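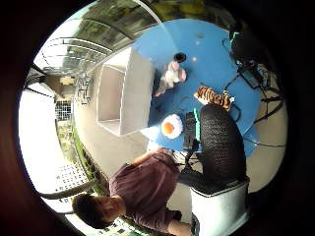

Do I need to know anything about robots before I apply?

Curiosity and a bit of patience are enough, and everything else can be picked up as we go along.

The Usau student robotics club is looking for new members for its sorting project, and we would love to hear from you whatever you happen to be studying. We work with soft toys on a round blue table, teaching a machine to pick up a tiger or a fried egg and put it where it belongs, and I can promise it is a good deal harder (and far more fun!) than it sounds.

We meet for two hours a week in the Hayashi room, with tea, and we ask that you stay with us until the Corkier student competition in February. You'd take turns at moving the toys, checking recordings and writing up what went wrong, so please don't worry if you have never written a line of code. Our aim is 3,000 recorded tries before we travel, and we still have plenty to do.

There are three places open, one of them kept for a first-year student. To apply, send a few friendly lines about yourself to Érica Moura, care of the Esis building front desk, by 15 Jul 2021. She reads every note herself and will write back to you either way.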